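Bread bench, Vallemau kitchen
2020-06-14

Second go at the rye-wheat pan loaf, and I'm writing this while the last of it cools because I know what my handwriting looks like after a night's sleep. Short version: better crumb, worse sides, and I still don't love the crust. Long version follows, sorry.

Flour

Same 3,000 g batch as last time, all from the new Nuleck sack for the wheat part and what was left of the Lukáč rye. The Lukáč is darker than I remembered! It smells a bit like wet hay when the water goes in, in a nice way, and it grabs water like crazy for the first few minutes and then sort of lets go. If you're mixing this after me, wait before adding more. I didn't wait last time and we all saw what came out of that (the puddle loaf, still in the freezer, somebody please eat it).

I went with 80 percent water. Last time I was all over the place because I kept splashing the bowl and didn't weigh the splashes. This time the jug stayed on the scale. Dough felt tacky but you could pick it up with wet hands, and it had some pull to it by the third fold.

Starter was the white one, fed the night before. The rye starter has gone sulky again and smells like nail polish, so I gave it two feeds and put it at the back of the shelf to think about things.

Proofing

The Telliren box is reading high, or my probe is reading low, I haven't sorted out which. I set it where I always set it and the probe in the dough came up to 101 F near the end, a good bit warmer than I wanted. Everything got puffy in a hurry. I pulled the pans early, moved them to the bench by the window and left them 40 minutes with a towel over. Probably saved them. The poke test came back slow and even on three pans, and on the fourth one my finger just left a hole, so that one was already past it and I baked it first.

To do: put both probes in one cup of water and see which of them is lying. I've written this down twice before in this notebook and never done it.

Baking

Four pans on the middle rack, steam for the first stretch, then vented. I turned them once. The two at the back browned faster, same as ever. The overproofed one went in full of hope and came out flat as a brick, but it tastes great, maybe the best of the lot, which is kind of annoying.

The sides pulled in a little on the other three once they were out of the pans. I think I left them in too long after the oven and they got steamy in there. Next time, straight out onto the rack, even if it means burning my thumbs again. The crust on top is thin and leathery where I was hoping for something that crackles. More heat at the start? Less steam? One of those, and please let's only change one.

Slicing and toasting

I couldn't wait and cut the flat one warm. Gummy knife, of course. The others I left alone until they were properly cool and they sliced clean, with a small even crumb, no tunnels under the top crust (hooray!) and just a hint of tightness along the bottom.

Toasting is where this loaf has to earn its place, since most people are going to eat it that way. Both knobs set the same, one slice from the middle of a loaf on the left side and one heel on the right. The middle slice came up a nice chestnut color with the edges a touch darker. The heel was pale on the crust side, as you'd expect, and wanted a second trip. What I really liked was how it stayed a little chewy inside and took butter without going soggy. Day-old will be the real test.
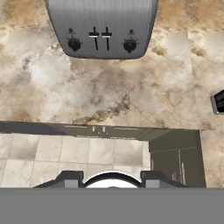 Next time

Keep the flour mix exactly as it is. The crumb is good, so hands off.

Proof cooler, and check it sooner. I'd like to see the dough come up slowly on the bench for one batch, with no box at all, just so we've got something to compare with.

Try one pan with a spoonful of malt syrup. I go back and forth on this one. It would help the color, but the flavor is already on the sweet side from the rye and I don't want it to taste like cake.

Order more Lukáč. There's enough for one small batch and that's it. I'd like to have plenty in before September, when the bigger pans get used again.

Loaves two and three are wrapped on the top shelf, cut side down. Leave three whole until tomorrow, please. Two is fair game, and there's good butter in the door of the fridge.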